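Skovden Craft & Mending Forum > General chat > Suturing for stitchers

Curved needles - what can we pinch from the surgeons? 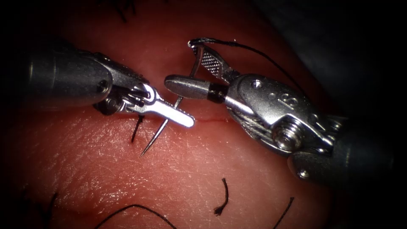

Curved needle going across a thin straight incision, held crosswise in the jaws.

pukero_patch
Right, I've been re-covering a footstool since September and I'm still making a pig's ear of the closing seam. It's a straight slit on a domed top, so everything bulges up at you while you're trying to pull it flat. My sister teaches theatre nurses and she says I'm holding my curved needle all wrong. Look how it's gripped in the picture, right across the jaws, with the arc standing up and the point coming out down below the cut. I've been pinching mine in my fingers near the eye and shoving. Does anyone here use a proper needle holder?

LiborBrabec
Yes, for years. I do leather seats and wouldn't go back. The thing she'll have told you is to turn your wrist and let the needle follow its own curve. If you push it straight you bend it or you tear a long hole. Go in square to the surface, roll, then come out the other side the same distance from the edge. I've got a box of 6 holders and only ever pick up the one with the short jaws.

mossy_hem
Hmm, not convinced. Skin gives and upholstery fabric doesn't. I tried a holder on a cushion and it chewed the finish off my needle and left a flat spot. Fingers and a leather thimble for me, thanks.

LiborBrabec
Then you were clamping too hard, or it was a cheap holder with coarse teeth. One click is plenty.

mossy_hem
It had no clicks, it was pliers from the shed. I take your point.

Blažena Jireš
Retired scrub nurse here, now mostly quilts! Libor is right about the roll. We were taught to hold it a bit past halfway back from the point, never right at the thread end, where it's weakest. And do look at the creases on that surface - all those fine little wrinkles. Old soft leather has them too, and it's dreadfully tempting to line your stitches up with a wrinkle instead of the cut. Mark your entry points with chalk first, about 8 mm apart for a footstool (a good deal closer for anything that matters more than a footstool).

pukero_patch
8 mm! I've been doing them practically on top of each other. No wonder it's puckered.

tin_of_buttons
Can I be the one to say I opened this over my tea and it's very shiny and very moist. Fascinating needle though. Is the other instrument there to catch it?

Blažena Jireš
That would be the usual way of it, one drives and one receives. The top end of the needle is up near the second one there, but I wouldn't like to say what it's about to do. At home your other hand does the job. Don't grab the needle by its very point or you'll blunt it, take it a little further back.

mossy_hem
Sorry to be awkward again, but for a domed top I still say ladder stitch, with the edges folded under. Going over and over across a slit will always show.

LiborBrabec
On fabric, yes, ladder stitch every time. On leather you can't fold it under without getting a ridge you'll feel through your trousers. Which is it, pukero?

pukero_patch
Er, it's leather on top and fabric round the sides. The slit is in the leather. I should have said.

LiborBrabec
Then go across, waxed thread, and pull each one only until the edges touch.

tin_of_buttons
Where do you lot buy the needles? Procházka in town only had straight ones.

Blažena Jireš
I send off to Vomari for mine. Ask for the half circle in the middle size, and practise on a bit of old glove stretched over an orange. You get the bulge and the creases in one go.

pukero_patch
Glove over an orange, brilliant, I'm doing that tonight. Unpicked the whole seam this afternoon, so there's no going back. Will report on whether I've still got a footstool.

mossy_hem
Put the shed pliers away first.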